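Section 4. Packing the snack bag

Use this section when you fill a canvas tote for the Luston pantry shelf or for the pick-up counter at Butden. Read section 2 first if the shelf has not been labeled yet.

Before you start

Wash and dry your hands. Wipe down the table and let it dry. Turn the tote inside out, shake out crumbs and loose threads, and turn it back again. Totes with a split seam go in the repair bin.

Sorting the packages

1. Put pouches on the left side of the table and rigid containers on the right.

2. Pick up each pouch and check the seals. Squeeze it lightly. A sealed pouch pushes back and holds its bulge. If it goes flat, set it aside.

3. Find the date on the package. On imported snacks it may be printed on the back or along a seam. Blue pouches marked 31°鲜 are listed in the stock book under "31" so they can be found without typing the Chinese character.

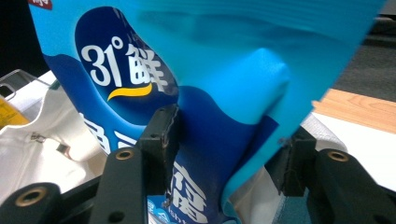
4. Write the shelf code on a paper sticker and put it on a flat part of the package. Do not cover the date or the ingredients.

Note: Creases in a pouch are not a fault. Reject it only for a hole, an open seal or a sticky outside.

Filling the tote

5. Stand the tote up and fold the top edge outward once so it stays open. Soft canvas will sag at the front. Leave it.

6. Put rigid containers in first, standing against the side of the bag. Press the lid of each one down all the way around before it goes in. Snap-on lids such as the red one on the M&M's container should face up.

7. Lay the pouches in next, flat or on edge. Put the heaviest at the bottom.

8. Fill to 2 inches below the top edge and stop.

Caution: Do not push down on the bag to make room. Pouches can burst at the seam. Start a second tote instead.
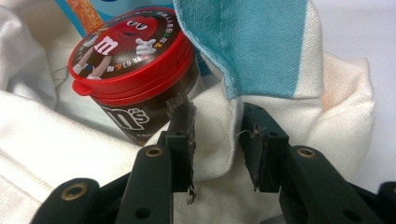
Diarmuid Nic Giolla

Allergens

Keep anything with nuts or milk in its own tote and tie a yellow tag to the handle. If a label is in a language you can't read, treat the package as containing both and use the yellow tag.

Storing the bag

9. Write the tote number on the sheet by the door. Luston numbers stop at 485. Butden numbers start at 1,431.

10. Place the tote on the second shelf with the handles toward you. Stack nothing on top.

11. Totes left for Madigan go out by 4 p.m. Later ones wait until the next morning.

For returned bags, see section 5.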